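Courses > Robotics Workshop > Unit 2 > Handout: Care of the Bagging Cell
Print this page | E-mail this page

Handout: Setting Up and Looking After the Bagging Cell

Tuesday, August 14, 2018
By Eftychia Giannakopoulos
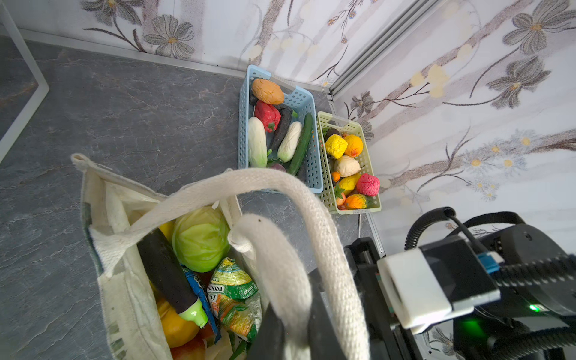 How often must the wrist camera be calibrated again?

After every job in which the camera or the gripper was unscrewed, and in any case every 14 days. Write it in the log, even when the numbers did not change.

1. What the cell is for

The cell practises with grocery goods. The arm reaches into a canvas tote bag with its mouth open, or into the slotted baskets at the back corner of the counter. In our standard layout the light-blue basket has the vegetables and the smaller pale green basket has the fruits. Please keep this order. The programs from Hannelore Mösli expect it, and a pepper in the wrong basket will be reported as a fault of the gripper.

2. Before power is switched on

Walk one time around the cell and look. I ask you to do it with your hands in your pockets, so that you really look.

– Counter clean. The marbled surface is dark grey and small screws are difficult to see on it. Use the torch.
– Fixing bolts of the rail tight. The torque value is on the yellow card.
– Coiled cable hanging free above the joint. It should never lie against the bag handles.
– Gripper fingers without cracks at the root. Old tape glue is removed with alcohol, never with a knife.

3. The bag

A soft bag is the most difficult part of this cell, because it does not come back to the same shape. Put it on its mark and open the mouth by hand. The thick braided handle is stiff and likes to stand up in an arc. For the first lessons we leave it so, and the approach path must go under it or beside it. Students who have passed Unit 2 may teach a path of their own.

Fill the bag with a mixture of hard and soft things. Toy eggplant and cabbage are easy for the fingers. A crinkled snack bag reflects the light and gives the camera much more trouble – take it in the second round, when the simple objects already work.

4. Calibration of the wrist camera

Clear the counter and lay the Provska board flat. Start the routine from the Stustano panel, program 2582. The arm visits 40 positions and stops by itself. Do not lean on the counter in this time. If the error at the end is over the limit on the yellow card, check first the two screws of the camera holder, then repeat. If it is over the limit again, call Hannelore or me. Please do not change the limit.

5. The connector at the gripper

Most of the stops we had last October came from the blue connector. It gets a small pull each time the wrist turns to its end position, and after some months the contact becomes weak. The sign for it is a gripper that answers at one angle of the wrist and is silent at another.

Repair: power off, wait until the display is dark, open the latch, pull at the housing and never at the wires. Look for a bent pin. Put in the new part from the Pfister drawer, close the latch until it clicks, and fix the cable with a new tie a finger's width behind the housing. Then calibrate as in section 4.

6. Lubrication of the rail

Use only the Dritance grease, a thin line, spread with a cloth. Move the arm slowly from end to end in manual mode and wipe off what is pressed out. Grease on the cotton bag cannot be washed out, so take the bag away before you begin.

7. To prepare for the next lesson

Read sections 4 and 5 again and bring your own log sheet. Each pair will change one connector under supervision. Safety glasses are in the cupboard beside the door, and closed shoes are required.

Print this page | E-mail this page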